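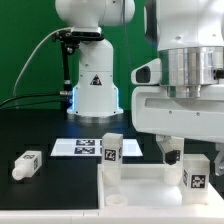
Flastholm Pop-Up Goal, Pair
Sold as a set of two. Carry bag, stakes and spare clips included.

Sizes: Small (U6 and under), Medium (U8, U10), Large (U12 and up, backyard keepers)
Colors: orange, lime, plain white
In stock, all sizes except Large in lime. More Large lime in November.

The short version

Two folding goals that live in one flat bag. You throw the bag in the trunk, you get to the field, you open them up, kids are shooting before the last parent has parked. Practice ends, fold, bag, go home. We sell more of these than anything else in the youth soccer section and have for 4 seasons now.

Good for small-sided games, rec league practice, camps, PE class, driveway, beach (see the note on sand stakes further down). Not a match goal. If your league wants a regulation goal for games, look at the Latuheru steel frame instead, different page, and call us first because it ships freight.

What's in the bag

2 goals, same size
8 ground stakes, steel, bent top
2 spare net clips per goal
1 carry bag with shoulder strap
1 fold-down card. Keep the card! Everybody loses the card. There's a copy of the steps on this page too, scroll down.

Sizing, please read before ordering

Half the exchanges we do are sizing. So.

Small is for the little ones. Bumblebee soccer, everybody chasing the ball in one clump. It's a low wide target and a four year old can score on it, which is what you want at that age. Too easy past first grade.

Medium is what most coaches end up with. Works for three a side and four a side with no keeper. Fine up to fourth grade, fifth if your kids aren't big shooters.

Large will take a keeper. Stiffer frame and heavier net. It's also a bigger bag when folded, and that bag does not fit across the back seat of a small car. Fits in a minivan easy. Measure first if you drive something little.

Mixed ages? Get Medium. If you're stuck between Medium and Large and you have a travel team, get Large.

Frame

Fiberglass pole in a stitched sleeve on Small and Medium. Large adds a second pole along the base. The sleeve is double stitched at the corners, that was the weak spot on the old version and Femis fixed it. If you bought from us before the change and your corners are going, email, we still have a few repair sleeves.

The poles flex. They're supposed to. A kid who runs into one of these gets up and keeps playing. Please don't let them hang on the frame though, or sit in it. Sitting in it is how most of them die.

Net

Knotless, white on all colors. Clips on, comes off for washing. Cold hose and hang it over a fence. No dryer – we have had two people try the dryer.

Small cleats will catch in the net now and then. Teach them to get the ball out with their hands.

Setting up

1. Lay the bag flat, unzip all the way around.
2. Take out one goal. Just one. They like to open together.
3. Hold it away from your face and let the strap go. It opens fast.
4. Stand it up, pull the back of the net out until the base is flat.
5. Stakes in at the four base loops, angled away from the goal.
6. Same again for number two.

Always stake them, wind or no wind. On turf you can't stake, so use sandbags or the weight pouches (sold separately, 4 to a set). A lot of turf fields will not let you put anything into the surface at all. Ask who runs the field.

Folding down

This is the one that gets people. First time takes a while, then it clicks.

1. Stakes out. Count them. Eight.
2. Fold the goal flat so the two sides meet.
3. One hand at the top, one at the bottom. Push toward each other and twist, like you're folding a car sunshade.
4. It wants to become three loops. Let it.
5. Strap around, buckle, in the bag.

If it's fighting you, you are twisting the wrong way. Flip it over and try again. Don't force it, that's how a pole cracks.

Coach Tsegereda Woldemariam over at Altville Youth Soccer has her U10s do the fold down as the last thing at practice, in pairs, against the clock. Her record is 12 seconds. Ours in the shop is worse.

What goes with it

Weight pouches, set of 4. Fill with sand, loop over the base. For turf and gym floors.
Sand stakes. Longer and flat, for the beach. The regular ones pull right out of sand, don't bother.
Disc cones, stack of 50. Comes with the holder. Mixed colors.
Pinnies, pack of 15. Youth or adult. Run small.
Spare net, by size. Order the same size as your goal, they do not swap.
Replacement pole, by size. Same deal.

Team and league orders

Order 4 pairs or more and we take 15 percent off the goals. It comes off in the cart, no code. Doesn't apply to nets and poles.

Purchase orders OK from schools, park departments and registered leagues. Send the PO to Lotte De Graaf in the team office and she'll send back a confirmation with a ship date. If you don't get one in two buisness days, something went to spam, call.

Fall season: orders in by 10th August ship in time for first practices. After that we still ship, it's just slower, everyone orders the same two weeks.

We can print a club name on the bag. One color, one side. Adds a week. No printing on the nets, people ask.

Shipping and returns

Small and Medium ship in a regular box. Large goes in an oversize box and costs more to send, the cart shows it before you pay.

Returns within 50 days if they haven't been on grass. Muddy goals, we can't take back. Opened indoors to check the size is fine, we expect that. Keep the box until you're sure.

Warranty is one season on the frame, and covers poles, sleeves, stitching. Doesn't cover dogs, mowers, or being left out all winter. Send a picture of the damage and your order number. Most of the time we just send you the part and you don't have to return anything.

Looking after them

Let them dry before they go in the bag for the winter. A wet net in a zipped bag smells by spring and the sleeves get black spots that don't come out.

Store flat or hanging. Not under other stuff. A season with the line paint and the ball bags piled on top will put a set in the poles and then the goal leans.

Check the stakes once in awhile for sharp edges, file them if a hammer has chewed up the tops.

Questions we get

Can I buy just one?
No, pairs only. If you lost one to a mower, email, sometimes there's a single in the returns bin.

Does it work indoors?
Yes with the weight pouches. Rubber feet are not included, and on a wood floor it'll slide some when it gets hit.

Will it take a real shot?
Medium will take anything a ten year old can do. Large will take a middle schooler. High school kids hitting it from close, over and over – get the steel frame.

Can we leave it up between practices?
We wouldn't. Sun is hard on the sleeve and loose goals wander in wind.

Lacrosse? Street hockey?
Street hockey with a ball is ok on Medium. Lacrosse no, the ball goes through the net. We tried.

Are the lime ones easier to see?
On grass, the orange is easier. Lime is popular anyway.

What about really little kids tripping on the stakes?
Push them all the way down. The bent top should be touching the ground. If the ground's too hard for that use the pouches.

Reviews

Leobardo Ayala, Medium, orange
Coach two rec teams back to back, same field. These go up in no time. Lost one stake already, my fault. Wish the bag had a pocket for the pump. Four stars for the bag, five for the goals.

Setsuko Shimada, Small, lime
Bought for my grandkids. Took me three tries to fold it and then my grandson who is seven showed me. Sturdy. They play with it every time they're over and my flower bed is paying for it.

Gintarė Vaher, Large, white
Using for keeper training in the yard, daughter is 12 and hits it hard. Second season, frame still straight. Replaced the net once, dog. Shipping cost was more than I wanted but it did say so up front.

Unnamed buyer, Medium, white
Got Small by mistake, exchange was easy. Read the sizing part!!

Related

Latuheru steel frame goal, freight only
Femis training ball, sizes 3, 4 and 5
Rebounder, single sided
Whistles, lanyards, coach's clipboard
Corner flags, spring base

Questions on this item, use the contact form and put "pop-up goal" in the subject line. Phone is quicker in the mornings.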